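Notes > Supplements > Herbs

Last updated Monday, July 21, 2025

I have been taking olive leaf extract since April and I still can't tell you what it does. The bottle I bought is called Vitia, 90 capsules, 700 mg each, take 2 a day with food. My cousin swears by it for blood pressure. My cousin also swears by copper bracelets.

The label says "standardized extract" and doesn't say standardized to what. With olive leaf it's usually oleuropein, the bitter compound, and a decent label gives you a percentage. I wrote to the seller, Gavalas, and got back a very friendly paragraph about sunshine and old trees. No percentage.
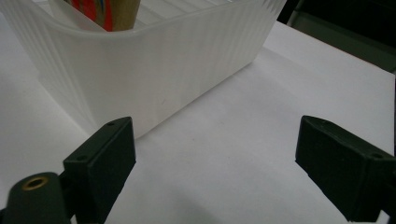 There are some human trials, mostly small and mostly short. A few found a modest drop in blood pressure. Fine, but they used extracts with a known strength, and I can't match my capsule to any of them.

Kosmas Tzanetos, who reads my drafts, thinks I'm being unfair and that people drank the tea for generations. Sure they did. They also had no cuff to check it with. 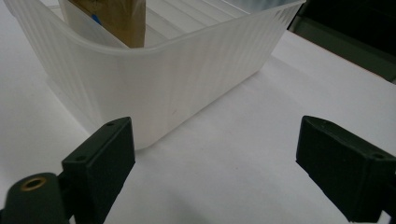 I do have a cuff. My morning readings bounce by 10 points depending on coffee and how I slept, so I'm not going to claim anything from them. If you're already on blood pressure pills, ask your pharmacist before adding this. I'll finish the bottle and I won't be ordering another until Gavalas sends me a number.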